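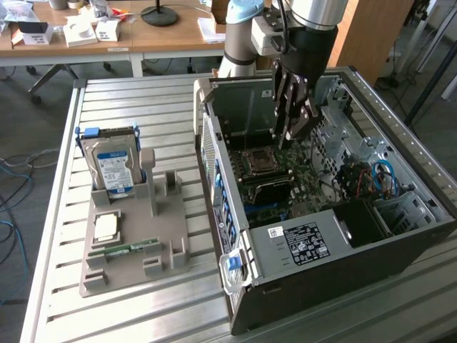 Dagný Egilsson
Director, Office of Student Conduct Review, Clivside College

Progress report to the Montes Fund: fair hearings for student athletes

The grant supports a full revision of the procedures the College follows when a student athlete is accused of misconduct. During this period the Office read 106 closed case files. In 2 of them the accused student had not received written notice before the first interview — a breach of our existing rules. 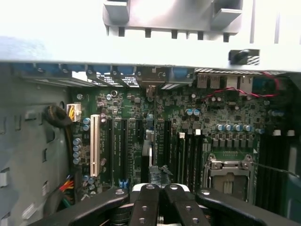 Inside an open computer tower.

Training for hearing officers began at the Plusau campus. Sessions have so far reached 80 coaches and staff members, and the Saturday session will be repeated in the fall.

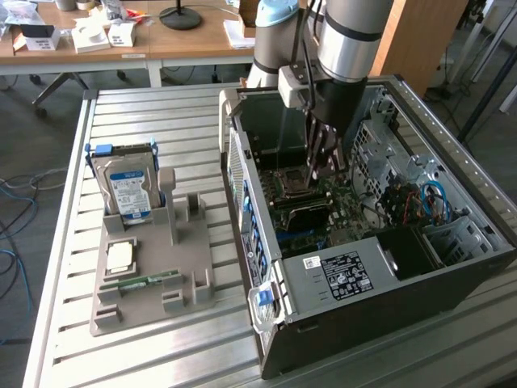
Page last changed: May

The draft settlement policy is with outside counsel. It sets out who may approve a payment to a former student and what the College may say publicly afterward. Counsel has asked for clearer wording on confidentiality.
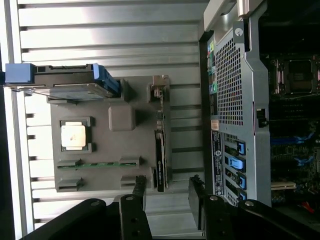

Next period

The Office will send the revised handbook to all 280 student athletes and open the Trisalberg advice line. We request no change to the approved budget.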